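Gadgets > Robot kits > Threads

2 min read

Leidy Cáceres
04/04/2020

So the Zoltden arm kit. Four people have asked me whether to buy one, and I keep giving a long answer, so I'm putting the long answer in one place.

The page says "desktop helper." It also says "ready in 90 minutes." I'd like to meet the person who got those servos wired in 90 minutes. Arnulfo Salazar has built two and he laughed at me.

What you pay for: printed white parts, black servos, a base plate, a cable, and a PDF that skips from step 20 to step 22. The kit is $176. The gripper is in the box. The camera is extra, and you find that out at checkout.

The job I picked was small stuff on a table. Cap, mug, little block, decorated can. If it's a helper it should be able to help with that.

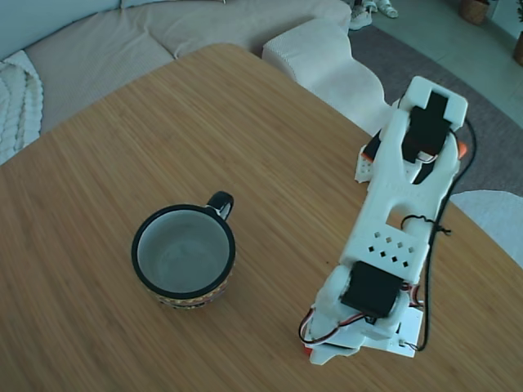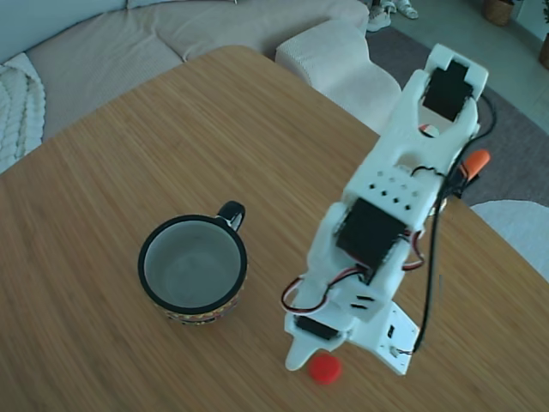
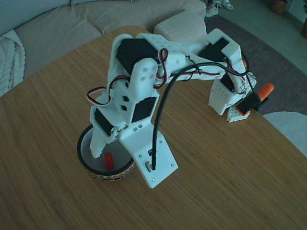
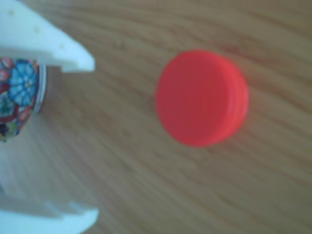 Zoltden kit on the bamboo table. Last one is the gripper up close, floral container in its fingers, red cap on the table.

Look at the wiring in the first three. Red and white leads sticking out in loops beside the joints. The product photos have none of that. I asked support if there was a cover and they sent me a link to the product photos.

Grip is better than I expected, I'll give them that. The fingers close straight and the printed parts feel solid. My problem is with the word "helper." I can pick up a bottle cap.

Aníbal Carhuamaca says I'm being unfair and it's a learning kit. Fine. Then sell it as a learning kit and drop the line about tidying your home.

Also the "lifetime calibration service" is a subscription. First month free. Read the small text before you click the green button.

Would I buy it again at $176? No. At half that, for a kid who likes screws, maybe. If Wenham ever ships theirs I'll put it on the same table and we'll see. They said August.

Replies are open. Please don't send me the launch video, I've seen it.

More from this author
- Menside desk lamp, one month in
- Is the Appiah starter kit worth the shipping?
- Things I returned last year
- Sebastião Batista on cheap servos (repost)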